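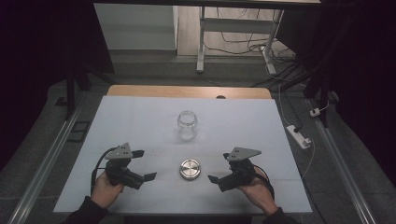

Jars, Lids and Juice – A Small Kitchen Gallery

I've been meaning to put up a page on the kitchen bits I reach for every June, when the lemons pile up and my cousin Elin Foulkes starts asking when the cordial will be ready. So it's a short gallery this time, mostly glass and steel, with a few notes from me as we go along.

The jar first. Clear glass, threaded neck, round shoulders and a bit of a belly, with its silver lid lying flat in front of it. I love a plain jar! You can see what's in it, you can see when it's clean, and it doesn't try to be cute. I like to set the lid down next to its own jar and keep the two together from then on – I once had 60 jars on the go for the Kemeys summer fair and mixed up two kinds of lid, and I was still trying them on one after another at midnight.

If you're buying jars for dressings or cordial, look at the neck before anything else. A wide neck takes a spoon and a bottle brush. A narrow one looks lovely on a shelf and then you're poking at it with a chopstick (ask me how I know).

On to the juicer, my favorite thing on this page. The bowl and the ridged cone are shiny stainless steel, and they sit on a frosted container with a thin black rubber ring in between. I came to this kind late. For years I used my grandmother's glass one, the flat sort with the little moat, and half the juice went down my sleeve.

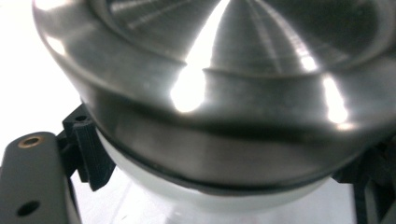

Onni Jääskeläinen talked me into the type with a container underneath, and he was right about it, though I've never told him so. You press, you twist, the juice goes down out of the way, and you can carry on with the next lemon while the last one drains. Iolo Probert does his limes on one like it and swears by rolling them hard on the counter first. I tried that with a whole bag and I do think it helps, especially when the fruit is cold from the fridge.

Two things about washing. Get into the ridges with an old toothbrush while the pulp is still soft, and take the rubber ring off now and then to rinse behind it. Dry the steel with a cloth if you like it to gleam. I mostly don't bother, and then I see one polished up like this and feel a bit guilty!

My usual batch, for anyone who wants it, is 200 ml of lemon juice, 200 g of sugar and 800 ml of water. Warm the water and sugar together until the sugar melts, let it cool, then stir in the juice. Beca Foulkes adds a sprig of rosemary. I leave it out – it makes mine taste like a candle.

Last one is just the white work surface, up close, with its thin gray lines, a faint reddish-pink mark and a couple of tiny dark specks. I like working on white. Every pip and every drip shows up, and so you wipe more often than you would on something darker. For pink marks at home I use baking soda and a damp cloth, left alone for a few minutes before rubbing, and I test a corner first.
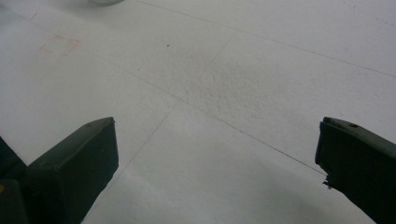 Coming Up Next

Melquiades Galindo has promised me his method for pickled onions, so the next gallery will be vinegar, more jars and probably some tears. If you have a lid trick or a cordial that beats mine, send it over and I'll try it.

Kitchen > Galleries > Jars and Juicing

Filed under: Glass & Steel, Citrus, Small Kitchen Things

Contact | © Prondudach Kitchen Pages | Back to top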